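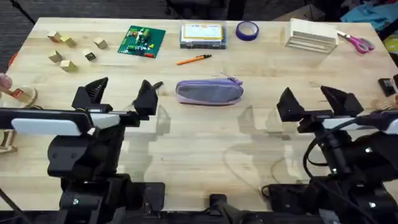
From the Thursday Table: small things and where they go

In August our Thursday Table was dedicated to small things. By this I mean the things which have no shelf of their own: wooden blocks, pens, little boards with colored pieces, pencils that are still good but always alone. Every member was asked to bring from home one bag of such things, and to go back with the same things in better order.

I must confess that I expected a short evening. We opened the door at 7 and I had prepared tea for one hour only. We finished after 9, and two people were still discussing erasers on the stairs.

The method we followed was explained to us by Ermanno Tedesco, who for many years kept the sample room at Rizzi, the button shop in Penbridge. In that room there were 835 kinds of button, and he could find each of them without a ladder and without a computer. His first rule is that you put everything flat on a table before you buy any box. Many of us do the opposite. We buy the box on Saturday because it is pretty, and then we look for something to put inside it. I have done this myself more times than I want to write in a newsletter.

His second rule is to leave space between the things while you decide. When they lie in a pile, you see only the pile. When they are spread over a pale table, with a little distance from one to the other, you notice quickly which ones belong together and which one came from another game or another room. Wooden blocks are a good exercise for this. At first they look all the same, and then you turn one and find a small printed design on its side.

The third rule caused some disagreement. Ermanno prefers soft pouches for writing things and hard boxes for everything else. He says a pencil case with a zipper should be opened completely, so that the pens lie in one direction and you can read the colors before you put your fingers in. Some members said that a pouch becomes dirty inside after one month, from ink and pencil dust. This is true, but a pouch can be washed. Mine is from Unov and I wash it in the sink with ordinary soap, and I let it dry inside out during the night.
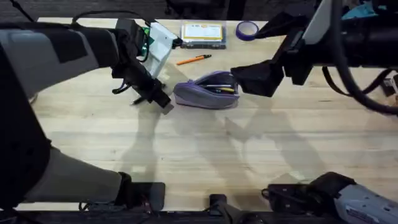 The purple pencil case with its zipper open, and an orange pencil still outside. Further back, the clear storage box.

About clear boxes we all agreed. You do not need a label if you can see through the side, and if you want a label anyway, write it in pencil on paper tape. The Gelik glue labels leave a gray mark which I could not remove even with oil.

One more suggestion, for families with children. Keep one small box only for "I don't know." Open it on the first day of every month, and what is still unknown after three months may leave the house. My sister started hers with 73 pieces and now she has 9, of which four are keys.

The next Thursday Table will be about string, ribbon and cables. Please bring your own scissors, and write your name on them. We have place for twelve people at the table, and tea will be prepared for two hours this time.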